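The House Newsletter
January 22, 2023

Do you need to seal that? A doubtful look at surface treatments

Every winter, when people are stuck indoors looking at their floors and countertops, my inbox fills up with questions about sealers. Which one is best, how many coats, is the expensive one worth it. I've been writing this column long enough to notice that very few of those letters ask whether the thing needs sealing in the first place.

I blame the labels. Pick up any bottle in the home aisle and it will tell you that your tile, your grout, your tabletop and probably your front step are all under attack and only this product stands in the way. The bottle I bought last August, a spray called Gillulia, claimed to protect wood, stone, tile and "most other household surfaces." I get nervous when one liquid says it can do all of that. Wood and glazed tile have almost nothing in common.

So I spent the fall trying things out on scraps and on the less visible parts of my own house. I am not a lab. Take what follows as one stubborn homeowner's notes.

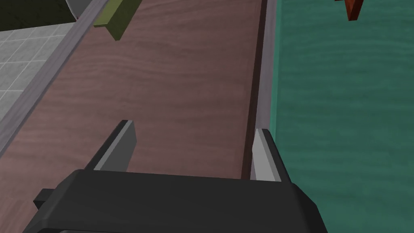
How can I tell if a wood surface still has a working finish?
Put a few drops of water on it and leave them for ten minutes. If they sit up in beads and wipe away clean, the finish is doing its job and you can put your wallet back. If the wood goes dark under the drops, water is getting in and the surface wants attention.

Try the drops in more than one spot. The part of a table where people eat wears out long before the ends do, and you may only have one bad patch to deal with. Let a dark spot dry fully before you put anything on it.

What I tried on wood

I used two products. One was the Gillulia spray at 20 dollars. The other was a plain wiping oil from Pirner, which my hardware store keeps on the bottom shelf where you have to kneel to find it. Both went on offcuts of the same bare board, and I left a third piece alone.

After a week the oil piece shed water well. The spray piece looked very nice and shed water for two days, then went dark under the drops just like the untreated one. I put on a second coat and got two more days. At that rate I would be through a bottle a month, and I suspect somebody at the company has done the same math.

My neighbor Settimio Mazza, who refinished furniture for a living before his knees gave out, was not impressed with my test. He said I hadn't let the spray cure long enough and that my board was too rough to be fair to anybody. He may be right about the board. I did give it the full cure time on the label, and I don't see why a product should get more time than it asks for.

Tile and grout

Most glazed tile does not need a sealer. The glaze is already a hard, glassy coat, and anything you put over it just sits there until it turns hazy. I learned this in my own bathroom with a product called Ika, which left a cloudy film that took me 4 evenings to scrub off.

Natural stone is different, and so is ordinary cement grout, which soaks up whatever lands on it. Those I would seal. If you don't know what you have, find out before you buy anything. A leftover tile in the garage with a maker's name on the back will tell you more than the person at the checkout.

I also got a quote from a service to seal the grout in one small bathroom. They wanted 165 dollars. I did the job myself with a bottle and an old toothbrush in one afternoon, and my back complained for longer than that.

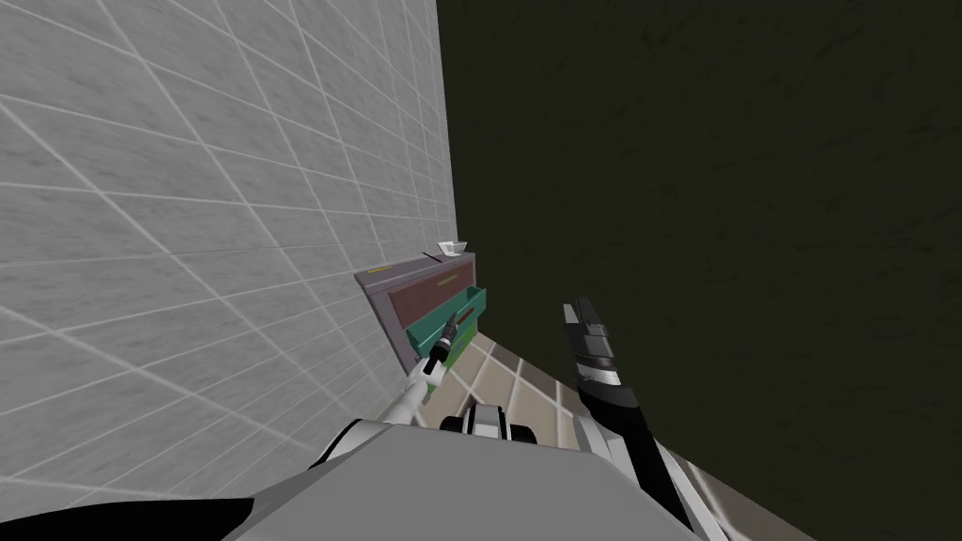
What about the "lifetime" coatings?

Several of you sent me the same flyer from an outfit called Grasso, offering a permanent coating for kitchens and baths. I called and asked whose lifetime they had in mind. The man on the phone said the coating was guaranteed for as long as I owned the home, provided I bought their cleaner and used it every week. The cleaner costs 76 dollars a year. Miss a purchase and the guarantee is void.

I asked to see the terms in writing before booking a visit and was told they come with the invoice. I did not book a visit.

If any reader has had this coating for more than a couple of years, please write and tell me how it's holding up. I'd like to hear from happy customers too, if they kept buying the cleaner. Next month I'll get to the pile of letters on drafty windows, including the one about bubble wrap.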